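Norkeo number porting – did anyone keep the old landline number?

wondimu_w
Hello all. I want to move my home number from Dernesard to Norkeo, the internet calling service. I had this number for many years and my mother knows only this one by heart. The Norkeo page says porting takes 49 hours, but their support wrote me that it can be longer when the old provider is slow. Did somebody here do it with Dernesard? And did you lose incoming calls in between?
Wondimu Woldemariam

halfduplex
Did it in July. Outgoing calls worked the same evening, incoming calls kept ringing on the old line until the switch. Do NOT cancel Dernesard yourself first. If you cancel, the number goes back to the pool and you can forget it.

pbx_grandma
Seconding halfduplex. My sister cancelled first and she is still fighting for her number.

Chaudhary_fan
Why Norkeo at all? Chaudhary charges 139 for the whole year and calls to cell phones are included. With Norkeo you pay per minute as soon as you call outside the country.

wondimu_w
Thank you, I looked at Chaudhary also. For me the problem is that they offer no port-in for my area code, only a new number. A cheaper price does not help me if my mother cannot reach me.

Chaudhary_fan
You can forward the old number to the new one. People make this too complicated.

halfduplex
Forwarding means he keeps paying Dernesard every month for a line he doesn't use. That's worse than either option.

Chaudhary_fan
Depends on the plan. Mine was almost nothing.

tin_can_string
Different question: what about 911? With my old Hornorach adapter I had to type in the street address by hand, and after I moved it still had the old one. Check this before you unplug the copper line.

wondimu_w
This is a good point, I did not think about it. I found the field now, it is under Account, then Emergency address. It was empty. I filled it in and received a confirmation by e-mail.
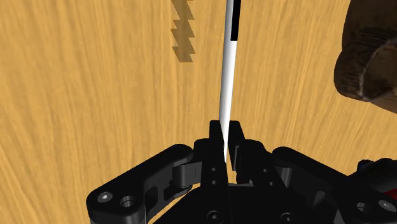
I also asked support what happens when the power is out. They answered that the adapter stops and so does the phone, so I will keep a charged cell phone in the kitchen. The port request is sent. I had to attach the last bill from Dernesard, and the name on it must be written exactly the same as in the Norkeo account – on mine the second name was shortened, so I corrected it first.

pbx_grandma
Good that you saw the name thing. They rejected my first request for a missing middle initial.

Chaudhary_fan
I still say you will pay more by next year, but good luck with it.

wondimu_w
Maybe yes. I paid 140 for the adapter and the first months together, and I can live with that. I will write again when the number has moved.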